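Objet : Re: [fumoir-liste] Température de cuisson, épaule entière

Bonjour à tous,

Je réponds à Sandamali, avec du retard, j'étais absent une bonne partie du mois d'août.

Sandamali Selvanayagam a écrit :
> J'ai acheté chez Gorkier une épaule de porc avec os de 3000 g
> pour le repas de Pridside. Ma première tentative, sur un morceau
> désossé de 900 g, était sèche sur les bords. J'avais réglé le
> fumoir assez haut pour gagner du temps. Est-ce que je dois
> baisser, et faut-il emballer la viande en cours de cuisson ?
> Par ailleurs, quelqu'un a-t-il encore la recette de sauce au
> vinaigre de Kumsa ? Le lien dans les archives ne marche plus.

Pour la température, oui, il faut baisser. Je reste à 110 °C du début à la fin, sonde plantée au plus épais sans toucher l'os. Un petit morceau désossé sèche vite de toute façon et je ne tirerais pas trop de conclusions du premier essai. Avec l'os et la couenne, la marge est bien plus grande.

La température interne va se bloquer vers 70 °C, parfois pendant des heures. Ne montez pas le feu à ce moment-là. J'emballe dans du papier boucher quand la croûte ne s'en va plus sous l'ongle, et je sors la pièce à 94 ou 95 °C. Ensuite, 2 heures de repos dans une glacière fermée, toujours dans le papier. Prévoyez large : si la viande est prête trop tôt, elle attendra sans dommage.

Côté bois, j'utilise du chêne avec un peu de pommier. Le hêtre en sac de chez Zeno convient aussi, mais il brûle vite.

La recette de Kumsa est dans le message 269 des archives, recopiée en entier sous le lien mort. C'est du vinaigre de cidre, du piment en flocons, du sel, du poivre noir et une cuillère de sucre brun. Je divise le piment par deux quand il y a des enfants à table. À faire la veille.

Tahsin Samarakoon

PS : pour ceux qui demandaient mon tableau des temps de cuisson, il est toujours sur papier. Je le recopie au propre et je l'envoie à la liste dès qu'il est lisible.

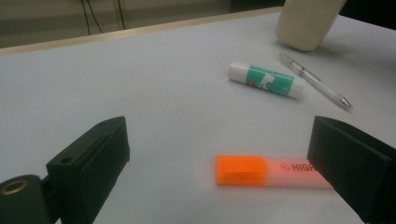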